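Print this article | E-mail this article

Towel folding

Towel folding is the everyday job of turning a loose towel into a flat bundle that stacks, and I've been keeping this entry going for 3 years now because I love the subject (my family has stopped asking). Most of what I know comes from the linen room at the Astton guesthouse, where I folded towels every June through college.

The best known method is the third fold. You lay the towel out long, bring one long side in, bring the other over it, then fold the strip end to end. Bath towels usually get one more turn. At Astton we called the rounded end "the nose," and it always faced out on the shelf, so a stack looked smooth from the doorway! 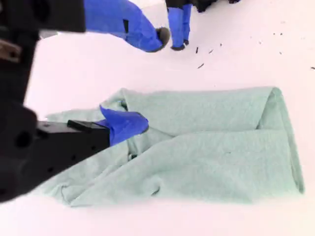

Why does terry cloth puff up at the fold?
The little loops on both faces push against each other when the cloth doubles back, so the bend stays round. Pressing along it with your palm flattens it some, though a thick towel will spring back a bit.

Then there's the half fold, which I grew up on. It's quicker, it makes a wider bundle, and it suits deep shelves. The Titau roll is the third kind, named for the lake town where the bathhouses keep their towels in open baskets. I've tried it at home with hand towels and they look lovely, but mine unroll if I so much as walk past.

Size matters more than people expect. A shelf 12 inches deep takes a bath towel folded in thirds and then in quarters, but a half-folded one will hang over the front. Measure the shelf first, then pick the fold.

Before any of that comes the part the old Turkotham housekeeping pamphlet calls "finding the corners." A cloth that's bunched up has to be opened out before you can fold it well. I shake mine once, hold two corners, and let the rest drop.
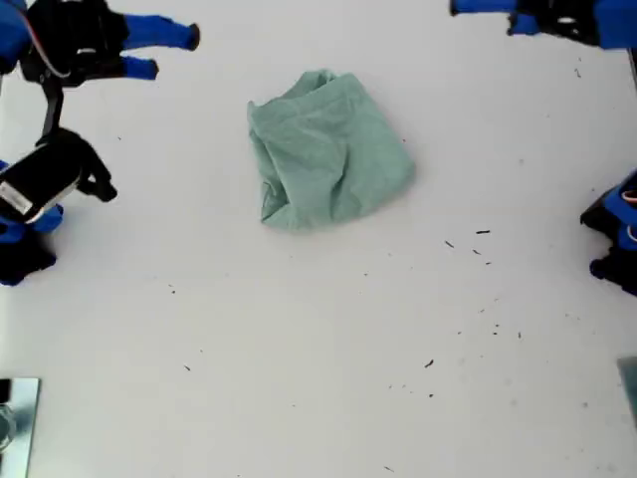
Mint-green cloth, crumpled, on a white tabletop.

Color doesn't change the fold, but pale towels do show every crease, so I smooth those twice.

Related entries
Dish towels
Fitted sheets
Linen closets
The Tran napkin fold
Washcloths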